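Home | Notes | Equipment | Archive | Contact
Last updated: September 13, 2020

Comparing hands on the peg board

The purpose of this post is to record the first comparison between the two control packages currently under review for the bench, Dukent and Plandora. Both were used to drive the same pair of arms with the same multi-fingered hands. The Naseri parallel gripper, which served as the reference in January, was not refitted for this round.

The task is small-part handling on a white board with blue pegs. Each package was given 322 attempts at picking up a peg, moving it and setting it down at a marked position. Grip force was logged throughout, and the log was limited to 3000 entries per session. An attempt was closed after three failed grasps.
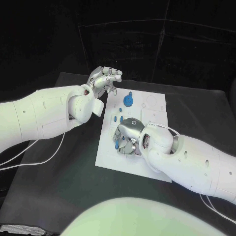

A reader, Sivutwood, wrote in to object that pegs of this size favor a plain two-jaw gripper, and that a hand with full fingers ought to be judged on parts of mixed width. The objection is accepted in part. The board does carry larger pieces, and these will be included in the next round. The pegs were kept because the January figures are based on them.

Dukent gives finer control of the individual fingers, at the cost of a long setup. Each finger must be tuned separately, and the settings must be entered again whenever the controller is restarted. Plandora groups the fingers and accepts a single closing command. It is quicker to prepare, but the thumb tends to arrive late, and the peg may tilt before the grip is complete – a fault that appears more often near the edges of the board. 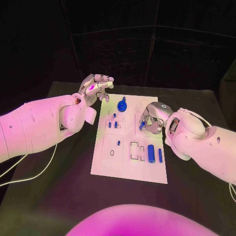

Right hand closed on a blue peg over the task board.

Cable routing also requires attention. Slack must be left at the wrist for the full turn, and the present arrangement remains provisional. The combined log now stands at some 2132 entries. Plandora will stay on the controller until the thumb timing has been adjusted and the edge positions repeated.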